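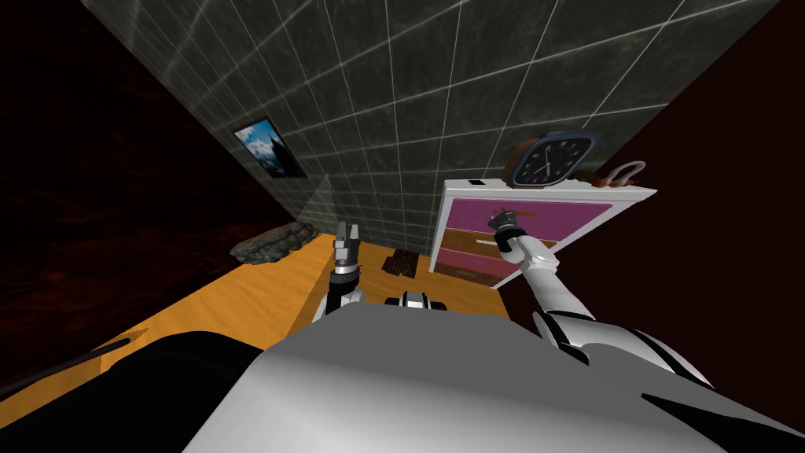 Sim view, orange floor and tiled wall, left gripper open.

Tuesday, April

Glue trials for the Sidley shelf brackets, continued. Mixed batch 6 at 9:15 using the Endow resin and the slow hardener. Pot life was shorter than last week. The shop was warmer in the morning, so next batch gets mixed before the heaters come on.

Bonded the maple coupons first, then the ash. Sanded all faces to 120 and wiped with alcohol. Clamp pressure kept low, squeeze-out even on both sides.

Pulled the batch 5 coupons after lunch. Best one let go at 234 lb, in the wood and not at the glue line. Worst was 34 lb, bare patch in the middle of the joint, my fault for spreading it thin. Leaving that one out of the average but keeping the piece in the drawer.

Ojeda order: still short on hardener. Asked for the 2000 g can again, the small ones go off before we finish them.

To do: relabel the ash offcuts, clean the roller, check the load cell zero before pulling batch 6.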